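Search this notebook
Enter keyword
Go

Workshop notebook, kitchen side
8 April 2024

Continuing from the page about the knives. Today I looked at the skewers, which I have postponed since September, and I write it down now while I still remember what I decided.

The skewers are the thin wooden kind, from the Jidell packets. We have 30 in each packet when it is new, but an open packet does not stay a packet for long. They go into the drawer, they slide under the tray, and one of them was once found inside the handle of the big ladle. So I want them to have a fixed place, upright, near the stove but not so near that somebody pulls one with the sleeve.

First question was where to do the sorting. The counter is long enough, but the two woks were standing on the burners and I did not want to move them with Ermanno's oil bottles beside. The patterned zigzag cloth is good for this work. A skewer on the pale counter rolls, and on the cloth it stays more or less where it was put.

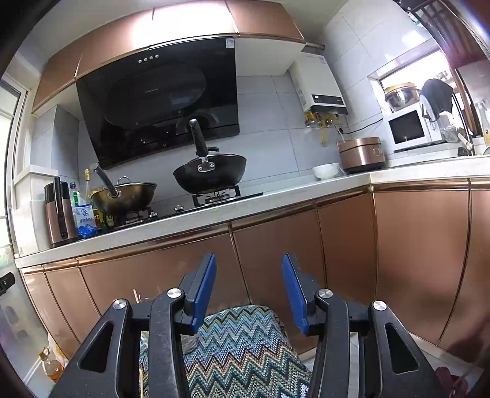 I tried three holders. The tin from Balaskas is too low, the skewers lean out on all sides like flowers which are tired. The tall jar is stable, but you must put two fingers deep inside to take the last one, and this is not pleasant with pointed ends. The plain clear glass was the best of the three. It is lighter than I would like, so it can fall if it is nearly empty, but you see at once how many are left and you can take it with one hand.

Points up or points down? I changed my opinion two times. Points down is safer for the fingers, and it is what I will use. Ermanno Marchetti prefers points up, he says he wants to see which end he is holding. I answered that the blunt end is also visible. We did not finish this discussion.

For picking them up from the cloth, I found that it is better to leave a small space between them. If two lie close together you take both, and then one falls and you begin again. Laid side by side in the same direction, a little apart, they go into the glass without trouble - one after one, not in a bunch.

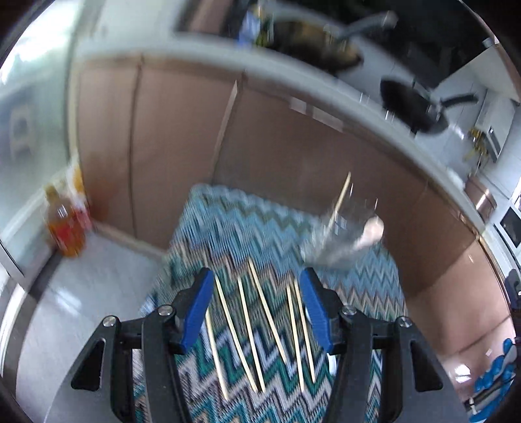
Photo: Pandix workshop, kitchen notebook

Before they go in I check each one for splinters, turning it slowly between thumb and finger. From the open packet I had 23, and I put away 9 which were split at the tip or bent. The bent ones are still useful for testing if a cake is ready, so they went to the baking drawer with a rubber band. The others are in the glass.

About soaking: I did not soak any today. For the grill we do it before, in the flat dish, and they must be dry again if they go back to the holder, otherwise they become gray and smell of cellar.

Still to do:
- find a heavier glass, or put a few dry beans at the bottom (ask at Cloditz, they had thick ones)
- write "points down" on a label
- shake the zigzag cloth outside, small splinters stay in the knitting
- move the oil bottles, I have asked already

Next page will be the pan lids, if I find the one for the small pot.

Comments (3)

rubberband: Beans are a bad idea, they get into everything when you wash the glass. Use coarse salt.

E. Marchetti: Points up. The oil bottles are moved.

tallow_k: We cut a wine cork in slices and put one slice at the bottom. The points sink in a little and the skewers stand straight.

Contact | Copyright Pandix workshop notebooks | Back to top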